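Meltimbridge Community Help
Workspaces and Buildings

Lighting and layout of a shared ground-floor workroom

Posted by Samuele Negri

I am responsible for the arrangement of a large shared workroom on the ground floor of the Yupanqui building. The room has a white corrugated ceiling, fluorescent fixtures and an open staircase to the upper level. Several teams use it at once, and most of them work at small tables placed wherever space was available when they moved in.

Two matters have been raised with me. First, users at the tables farthest from the entrance report that the light is uneven, with glare on glossy work surfaces in one place and shadow in the next. Second, the metal shelving has gradually filled with items that no team claims. I would be grateful for advice on which matter should be addressed first, and whether the tables should be moved before any request is made for new fixtures. The budget for this period is limited to $91, so new fixtures would have to come from the building owner.

Posted by Nilton Espinoza

I would advise dealing with the furniture first. A request for fixtures is easier to support once the tables are in their permanent positions. We followed this order in a comparable hall at Tenum, where the work was completed in two days.

1. Record the present arrangement. Mark the position of each table and each ceiling light on a floor plan during normal use.
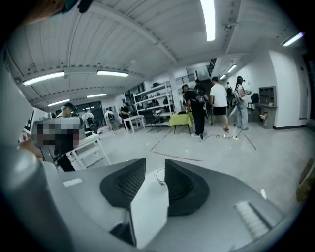

2. Clear the shelving. Attach a dated notice to each tier and allow teams seven days to label what they wish to keep. Unlabeled items should be moved to storage and listed.

3. Reposition the tables. Turn each one so that the nearest tube runs alongside the user and does not shine from directly in front. Keep the foot of the staircase clear, and leave a passage at least 3 feet wide beside any column.

4. Review the light after one week. Ask users to note the time of day with each complaint. Matte table coverings reduce glare and are inexpensive. If dark areas remain, submit the marked plan to the owner with your request.

Posted by Nirnent

Agree with the above. Please also check whether the tubes are all the same color and age. Ours were not, and replacing the old ones resolved most of the complaints. The owner paid for them.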